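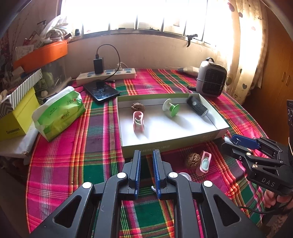 Checks and plaids are made at the loom, with color entering the cloth from two directions, and the Teltis mill in Sillora is one of the few sites in the district where the whole sequence can be seen under one roof. The mill held its open day on 22/05/2022. The tour covered yarn storage, warping, drawing-in, weaving, inspection and finishing. It is easier to follow with a finished cloth in mind. A plaid tablecloth in hot pink, dark green, purple and brown, with narrow bands of orange, red, yellow and white running both ways, puts most of the mill's problems on one table: wide grounds that must stay even in shade, thin bands that must stay straight, and crossings where two colors mix and the eye reads a third.

Access and layout

Visitors enter through the yard on the canal side. Parking is in the lower lot and the walk up is steep. Groups were limited to 11 people, with a new group leaving each half hour. Ear protection was issued at the door of the weaving shed and collected at the far end. The route is one way, so anyone wanting a second look at the warping room had to join a later group.

The building is a single-story shed with a north-light roof, extended twice. The older half has a stone floor and the newer half has concrete. The looms all stand on the concrete. The stone side holds yarn, beams and the design office.

Yarn storage

Teltis does not spin or dye. Yarn arrives on cones from the Jansen dye house, each carton marked with a lot number. The guide spent a long time on lot numbers. Two lots of the same green can match on the cone and still show as a visible step when laid side by side in a warp. The mill's rule is that one warp takes one lot per color. Leftover cones go to sampling or are used as weft in narrow bands, where a small shift in shade does not show.

Humidity in the store is logged twice a shift. Cotton that is too dry breaks more often at the loom, and the log sheets on the wall showed a poor stretch in January, when the humidifier was out of service for repair.

Warping

The warping room was the most useful stop. The warp on display had 1160 ends across the width and was being wound to a length of 800 meters. The warper is a sectional machine: a group of ends is wound onto the drum, the carriage moves over, and the next group is laid beside it until the full width is reached. The drum is then unwound onto the loom beam in one pass.

For a plain cloth the cones can be placed on the creel in any order. For a plaid they follow the stripe plan, and a single cone in the wrong position puts a wrong line down the entire length of the cloth. The operator reads the plan aloud while a second person touches each cone. The check is then repeated from the opposite side of the creel. It takes most of an hour and the machine is stopped throughout.

Tension was explained with a hand gauge. Dark shades have usually spent longer in the dye bath and can behave differently from pale ones on the same creel, so each color is gauged separately. Uneven tension shows up after washing as a puckered stripe, by which time the cloth can only be sold as seconds.

Drawing-in

Each end passes through a heald and then through the reed. Teltis does this by hand for new patterns and ties the new warp to the old one by machine for repeats. Hand drawing for the warp on show takes one person a full shift. The work was demonstrated under a magnifying lamp, which made it hard for more than two visitors to see at once. A camera and a screen would help here.

Weaving

The looms are rapier machines of an older type. The one used for the demonstration was running at 131 picks per minute, slow by current standards. The mill gave two reasons. The first is that frequent weft changes are hard on the selvage at higher speeds. The second is that the yarn is soft and the mill prefers fewer stops over a higher rated speed.

At eight picks per centimeter the demonstration loom makes just under ten meters of cloth an hour when it does not stop. It stopped twice while our group was there, both times on a weft break, and was restarted within a minute.

The weft plan is the other half of the plaid. If the check is meant to be square, the number of picks in each band has to give the same height as the ends give in width, after finishing. Cloth shrinks more in one direction than the other, so a band that measures square on the loom will be wrong on the table. The plan is therefore drawn slightly tall. The amount is set by washing a trial piece and measuring it, and it is redone when the yarn supplier or the weave changes.

Design office

Stripe plans are drawn in Dendeo, a program that simulates the crossing of warp and weft colors on screen. The office treats the simulation as a first filter only. Strong pink over dark green looks flat on the screen and much livelier in cloth, and brown against purple does the opposite. Final choices are made from a woven blanket, a sample in which each warp stripe is crossed by every weft color in turn. Several old blankets were hung on the wall for visitors to handle.

Inspection and finishing

Cloth is drawn over a lit glass table and faults are marked with a colored thread at the edge. The common faults in plaid are a missed pick in a narrow band, a bowed line and a shade bar where the weft cone was changed. Bow is corrected on the stenter, within limits. The stenter was cold on the day and was shown with its covers open, so the chain and pins could be seen properly.

Hemming of table linen is done on the upper level, which was closed to visitors. Corners are cut on a band line so that opposite edges of the cloth match.

Practical notes

The tour takes ninety minutes. The route has two short flights of steps and no lift. Photography is allowed everywhere except the design office. Remnants are sold by weight next to the exit, cash only, and the larger plaid pieces had gone by noon. Printed stripe plans were available at the desk on request, although they were not mentioned on the tour.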